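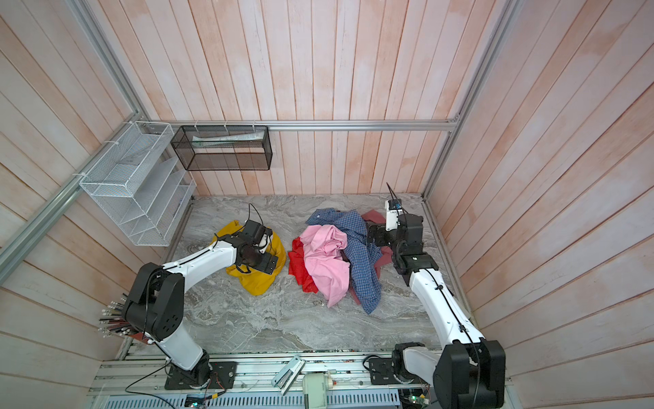

*Both arms down on the laundry pile, seen from over the cell.*

I've been putting off this page for ages, and since October turned into one long maintenance month for the folding cell, I finally have enough to say about it. So here's a little gallery from the Reltamar bench, mostly for the folks at Stallmont who are building their own and keep emailing me about cable ties. (Hi, Yu! Yes, they're the plain white ones.)

A few basics before the next picture. The cell is two arms bolted to one front rail, with a marble-pattern floor and plank walls on three sides. I look after it most mornings, Naomi Shirima takes it in the afternoons, and we leave each other notes in a binder that is now at page 164 and smells like coffee.

The wire-mesh organizer lives on the left back corner post. I tried it on the back rail first and hated it, I was always leaning over an arm to reach anything. The black basket stayed on the back rail with its two little white clips. I pull on both of them every morning before power-up, because a basket landing in the shirts would ruin my day.

Front rail next. All the electronics sit there, which is great when you need to get at a board and terrible when you drop a screw! I keep a magnet on a string for that. The small green board has an LED you can check from a standing position, and it's the first thing I look at. If it's dark I don't even bother with the rest of the startup, I go straight to the power plug and start over from there.

Cables are my weak spot. The black ones by the left arm's base still trail across the rail, and Naomi has written TIDY THESE in the binder more than once. She's right. My excuse is that I've had that base off twice this month to retighten the bolts, and I wanted the slack until I was sure it would stay put. After 86 runs on the latest tightening I'm nearly ready to commit -- nearly.

For practice loads we use the same old clothes over and over. Pink, red, mustard yellow, the blue checked shirt everybody seems to like best. Checks are useful for setup, by the way. When I'm going through the wrist camera views I can tell right away if the focus is off, much faster than with a plain shirt.

Down in the back corner is where I spend most of my cleaning time. White dust collects at the foot of the upright, and the groove in the floor track hangs on to everything, including a tiny blue something that I need to get out with tweezers. I do a vacuum pass every 25 runs, then a dry paintbrush along the groove, then a look at the fitting at the bottom of the post. Don't use a wet rag in there, you just make paste.

*Gripper view into the corner, fingers over the checked shirt beside the pink ribbed knit. Dust by the post, blue bit in the track.*

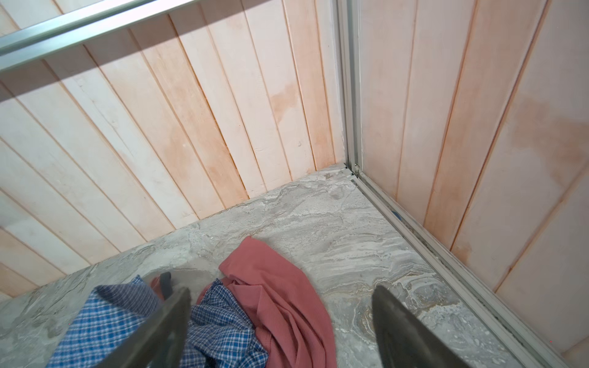 ## Still on my list

- Tie down the left arm cables (okay, Naomi, okay)
- Brush out the floor track and get the blue bit
- Ask Reder if they'll sell us spare finger plates one pair at a time
- Start a new binder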